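From: Aatos Lappalainen
To: sostside-binders
Subject: Re: Paste storage and the gray line at the joint
Wednesday, 9:40

Drahomíra Dvořáček wrote:

> I have been mending a run of parish ledgers with wheat starch paste and
> kozo tissue. On the last batch a faint gray line showed up along the
> overlap after pressing. The leaves were washed and the tissue is from the
> same roll I used in the spring, when there was no line. The paste is
> cooked in the double boiler, strained twice, and kept in a covered jar
> under water. Is this the paste, the tissue, or the pressing? Also, how
> long are people keeping cooked paste? I was taught two weeks and I am
> starting to doubt it.
>
> Drahomíra

Drahomíra,

Taking the second question first. Two weeks is longer than I would go at room temperature. I keep cooked paste for five or six days in a cool cupboard, change the water on top every morning, and discard the whole jar at the first sour smell. Refrigeration extends the life but changes the texture. The starch sets back into a firm gel and weeps, and when you strain it again you get a paste that looks right and grips less. If you refrigerate, strain it one more time than you think you need and test it on scrap.

As for the gray line, I would look at three points in order.

1. Water carried by the paste. A thin paste on an absorbent leaf pushes soluble discoloration ahead of it, and the material collects where the wetting stops. A washed leaf can still do this if the wash was short or the sizing is uneven. Put a strip of blotter against one joint while it is damp and see whether the blotter picks up color. If it does, the leaf needs another wash or the paste needs less water.

2. The tissue edge. A cut edge gives a hard step, and in raking light the step reads as a line even when there is no color in it. A water-torn edge with the fibers teased out lies flatter. You did not say which you are using. Look at the joint under transmitted light and then under raking light. If the line appears only in the second case, it is relief and no change of paste will cure it.

3. Metal. Old strainers and the rims of enamel pans shed iron once the coating is chipped. Iron in paste goes gray against tannin, and ledgers written in iron gall ink and kept in leather have plenty of tannin migrating at the margins. Change to a horsehair or nylon strainer for one batch and compare. This is the cheapest test of the group and I would do it while waiting for the blotter results.

On pressing, I doubt it is the cause, but too much weight too early will drive paste out past the tissue, and the squeezed-out band dries shiny. Ten minutes between polyester web and blotter under a light board, then fresh blotters, then the full weight overnight. Abrehet Wako's handout for the Niltudley workshop gives the same sequence with a longer first stage, and hers is better on heavily sized paper.

My current proportions, for comparison: one part starch to five parts water by volume, soaked an hour, cooked until translucent, then stirred off the heat until it stops steaming. It is thinned at the bench as needed. For kozo on ledger stock I take it to the consistency of light cream. For guards I leave it thicker.

The note on keeping paste in the back pages of the Sostside newsletter has the longer argument about additives. Ville Savolainen wrote it and I agree with most of it, apart from the thymol.

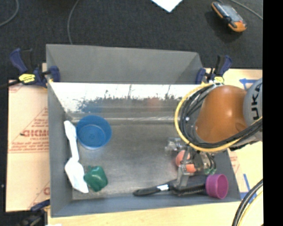
Sostside Newsletter, vol. 2, no. 2, p. 70

Ville's position is that a preservative is justified if one batch has to serve several benches. I would sooner cook less. A small pan makes enough for a day of guarding, and cleaning it takes less time than dealing with a moldy jar. Thymol also lingers in the finished joint, and I do not care to have it in a closed volume.

If you have the patience, make up four test joints on a blank leaf from the same ledger: old paste and new paste, cut edge and torn edge. Label them in pencil, press them together, and look again after a week. Please post the result. Venla Kinnunen reported something similar on rag paper last October and the thread stopped before she said what it was.

Aatos

Recent messages on this list
Re: Source for unbleached linen thread
Sewing frame keys, Pitkänen pattern
Re: Re: Leather dressing on reverse calf
Board shear blade regrinding
Niltudley workshop: places remaining
Re: Venla's question on rag paper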